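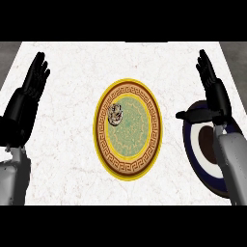

# Apartamentos Karimi: estancia de siete noches en la unidad 7

Junio de 2019. Estancia de siete noches, dos adultos, sin vehículo de alquiler los tres primeros días. Reserva hecha a través de Vomico, pago íntegro por adelantado. Precio total: 465 euros, limpieza incluida y ropa de cama incluida. Tasa turística aparte, en efectivo, a la entrega de llaves.

## Situación y acceso

El complejo está en una ladera orientada al sureste, encima del núcleo de Ekeck. Son tres edificios de dos plantas y una construcción más antigua, con la fecha 1719 grabada en el dintel, donde funcionan la recepción y el cuarto de lavadoras. La unidad 7 ocupa la planta alta del edificio central.

Desde la parada del autobús se sube a pie por una calle asfaltada sin acera. La pendiente es fuerte en el último tramo y el pavimento está descarnado junto a la cuneta; con maletas de ruedas pequeñas conviene ir por el lado izquierdo. El anuncio habla de «acceso cómodo al pueblo». Lo es de bajada. El último autobús de vuelta pasa antes de la hora de la cena, y el taxi hay que pedirlo con antelación.

El aparcamiento es de grava compactada y no tiene plazas numeradas. Cuando el complejo está lleno, los coches quedan en doble fila y la maniobra de salida depende del vecino. No hay punto de carga.

## Entrada

La recepción atiende por la tarde. Fuera de ese horario se usa una caja de llaves Presinik con código de cuatro cifras, instalada a la derecha de la puerta. El código llegó por mensaje la víspera. La tapa de goma que protege el teclado está endurecida y hay que sujetarla con una mano mientras se marca con la otra. De noche el teclado no se ilumina. Funcionó al segundo intento.

Tamsin Mahuika, la encargada, pasó a la mañana siguiente a cobrar la tasa y a dejar un plano de senderos. Explicó el funcionamiento del cuadro eléctrico, que conviene conocer (véase más abajo).

## Distribución y estado

Salón con cocina integrada, un dormitorio, baño con ducha y balcón. La superficie anunciada incluye el balcón, dato que figura en la letra pequeña de la ficha y no en el encabezado.

- **Dormitorio.** Cama de matrimonio con colchón firme, sin hundimiento. Dos mesillas, un solo enchufe accesible, en el lado de la ventana. Persiana exterior de lamas con oscurecimiento casi total. El armario no tiene baldas, solo barra.
- **Baño.** Ducha a ras de suelo con mampara fija. El desagüe evacúa bien. La ventilación es por ventana; no hay extractor y las toallas tardan en secar.
- **Salón.** Sofá de dos plazas, correcto para leer, corto para tumbarse. La mesa sirve para comer dos personas y para trabajar con portátil, siempre que no se hagan las dos cosas a la vez.
- **Balcón.** Dos sillas plegables y tendedero. Sol directo hasta mediodía.

La carpintería exterior es reciente y cierra bien. El rodapié del pasillo está despegado en una esquina y la puerta del baño roza con el marco al final del recorrido.

## Cocina

Placa de inducción de dos zonas, frigorífico con congelador pequeño, microondas y cafetera italiana. No hay horno ni lavavajillas. El anuncio menciona «cocina completa», expresión que en este caso no se sostiene.

La dotación de menaje es suficiente para dos personas. Una de las sartenes tiene la base deformada y la placa no siempre la detecta. Los cuchillos no cortan. Se agradece que haya sal, aceite y pastillas de café sin abrir, aunque no consten en el inventario.

El cuadro eléctrico está limitado: con el termo en marcha y las dos zonas de la placa a potencia alta salta el general. El rearme se hace desde el armario de la entrada, sin herramienta. Ocurrió dos veces, ambas el primer día. Después se tomó la costumbre de ducharse antes de cocinar y no volvió a suceder.

## Agua caliente, conexión y ruido

El termo da para dos duchas cortas seguidas. La recuperación posterior requiere 30 minutos, según la hoja plastificada de la cocina, y el valor coincide con lo observado.

La conexión inalámbrica es estable en el salón e irregular en el dormitorio. Permite videollamadas desde la mesa. En el balcón la señal se pierde con la puerta cerrada.

El aislamiento entre plantas es flojo: se oyen pasos y sillas. Con el exterior no hay queja, salvo la recogida de basuras, que se hace de madrugada.

## Incidencias y respuesta

El tercer día dejó de funcionar el mando de la persiana del salón. Se avisó por la mañana a través de la aplicación de Vomico, que devolvió una respuesta automática y nada más. Una llamada directa a recepción dio mejor resultado: Keyvan Tehrani, de mantenimiento, cambió la pila y reprogramó el mando antes de comer. Para cualquier avería recomiendo llamar al teléfono del llavero y prescindir de la plataforma.

## Condiciones de cancelación

Gratuita hasta 30 días antes de la llegada. Pasado ese plazo se retiene el total, sin tramo intermedio. En la ficha aparece resumido como «cancelación flexible». Consulté las tarifas de noviembre: son más bajas, pero la calefacción se factura por consumo y la lectura del contador se hace a la salida.

## Valoración

| Aspecto | Nota sobre 10 |
|---|---|
| Limpieza | 9 |
| Descanso | 7 |
| Cocina | 5 |
| Acceso sin coche | 4 |
| Atención del personal | 9 |
| Relación calidad-precio | 7 |

Adecuado para dos personas que pasen el día fuera y cenen de forma sencilla. Para una familia, o para quien piense cocinar a diario, pediría antes confirmación por escrito del equipamiento. Si hay disponibilidad, es preferible la planta alta por el ruido de pasos.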